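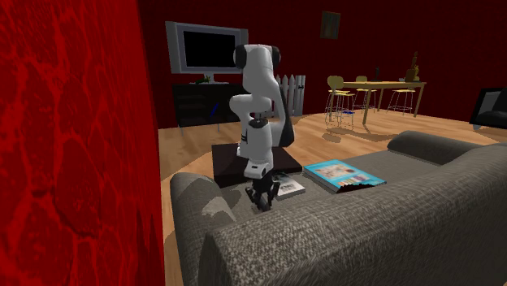 Living room, maroon walls, honey-coloured floor.

Search reviews Enter keyword Go

Skiltska Naltari home safe: my review

After the break-ins on our road in August I finally bought a safe. They got into two houses and a van, and the constable who came round, Catherine Moncrieff, was lovely but pretty blunt: jewellery in a bedside drawer is the first thing to go. So I spent an evening comparing them and went for the Naltari, which cost me £112 (the Lau was cheaper but had no bolts in the box!).

First thing, it's heavier than you'd think. My neighbour Yanti Entili helped me get it upstairs and we had to stop on the landing for a breather. It takes four bolts, all supplied, and the drill template is printed on the lid of the box, so don't rip it open like I did.

The keypad is nice and clear and you get 30 seconds to type your code before it beeps at you. I do wish you could turn that beep off – at 6am it's horrible. Passports, Mum's rings and the house papers all fit, with the shelf taken out.

My insurer asked for the serial number and a photo of the bolts, worth doing while the door's open. The spare keys come in a little Cladness pouch. Mine live at Yanti's.

Four stars from me, and I'd give it five with a quieter keypad.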